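About us

Tralov is a small company which makes simulated homes for the testing of robots. We started with one kitchen and one very patient customer. Today our library has 30 kitchens, and more than 1150 household tasks can be run in them.

Our main product is called Doris. It is a package of rooms, furniture, kitchen things and robot models, made so that a team can try its control software before any real arm comes near a real stove. You choose a room, choose a robot, choose a task, and Doris puts the objects in new places each time the task begins. The wall colors, the counters and the cabinets can be changed too.

Who we work with

Most of our customers are university groups and young robot companies. Some of them have no hardware yet. Others have it, but they are tired of repairing it. We also work with Rivadeneira, a training center where students use Doris in their first course on robot arms.

We are 12 people in 2 offices. Half of us build the rooms, and the other half take care of the physics, the robot models and the questions from customers. We answer these questions ourselves and we try to do it on the same working day.

How we build a room

Every room begins with measurements from ordinary apartments. We want drawers that have a proper handle, knobs that a gripper can reach, and pots that are open where a pot should be open. Small details take us the longest time - a stove knob has been rebuilt in our office more often than anything else.

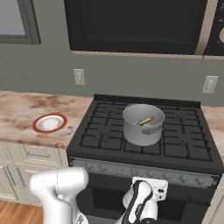

A stove task in Doris, with a two-arm robot at the gas range and a green vegetable in the pot.

The same stove can be used for simple work, like turning a knob, or as one part of a longer cooking task. Customers may also send us their own task, and we will build it for them.

What comes next

In October we opened Prirnent, our service for teams who do not want to install anything. You send us your control software, we run it in our rooms and you receive a report with the recordings. Bathrooms and laundry rooms are now in preparation.

For a trial copy of Doris, please write to us through the contact page.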